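Gastberg Countertop Water Filter – Owner's Guide
Section 7: Flushing a New Cartridge

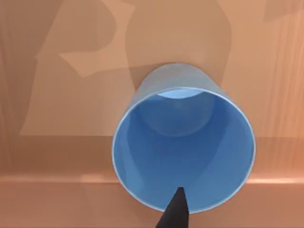 Fig. 7-1. Light blue plastic cup, tilted to show the inside.

Take your time with this part – a new cartridge needs a good rinse before you drink from it, and it's a nice excuse to put the kettle on afterward!

1. Turn the cold tap on slowly and let it run through the filter.
2. Fill a plastic cup, empty it into the sink, and repeat until the water runs clear.
3. Set the dial back to 3,000, the cartridge's life in liters.

Note: A few gray specks at first are quite normal.

CAUTION: Never run hot water through the cartridge.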